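Kestus Gripper Comparison: Progress Report for February
Prepared by Mohammed-Awal Odoi for Sylvain Leblanc, Endcombe program office

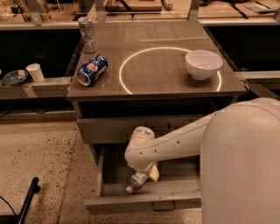
1. Work done this period

We finished setting up the drawer task and ran both candidate grippers on it. The arm, controller and head camera were the same for both. The first gripper is the two-finger unit from Kanholm that we have used since the start of the project. The second is the Moncrieff unit, which has a longer stroke and a softer pad.

The task is to reach into the lower drawer of the cabinet and handle a small plastic bottle with the upper drawer partly open above it. Other objects, including a bowl and a soda can, stay on the cabinet top. We kept them there because the camera has to separate the bottle from whatever else is in view, and the earlier bare-table tests told us little about that.

Each gripper got 19 attempts. Start positions for the bottle were taken from the same list in the same order.

2. Findings

The Kanholm gripper dropped the bottle on 2 attempts, both with the cap pointing toward the side wall of the drawer. The fingers closed on the shoulder of the bottle and it rolled out. Otherwise the grasps were steady and cycle times were close to what we estimated in the proposal.

The Moncrieff gripper had no drops but touched the front panel of the drawer on 2 attempts. The housing is wider at the wrist and the planner was still using the narrow collision model. We stopped the arm each time and found no damage. We do not think the contact counts against the gripper until the model is corrected and the runs are repeated.

Clear plastic remains the weak point for the camera. Depth readings on the bottle are patchy and the pose estimate leans heavily on the label and cap. Glare is also a problem on flat surfaces. Changing the exposure helped some, and we have left it at the lower setting.

3. Problems and delays

The controller update took longer than planned. The new version dropped the wrist force signal at startup and we went back to the previous one. Kestus runs on the old version for now. Replacement finger pads for the Kanholm unit have been ordered but have not arrived.

4. Next period

Correct the collision model for the Moncrieff housing and repeat the full set.
Add drawer closing to the end of each attempt.
Test the Kanholm unit with new pads if they are here.

5. Budget

Spending is within the approved amount. We ask that the 2 spare cable sets in the original equipment line be moved to the next period, as the present cables are holding up.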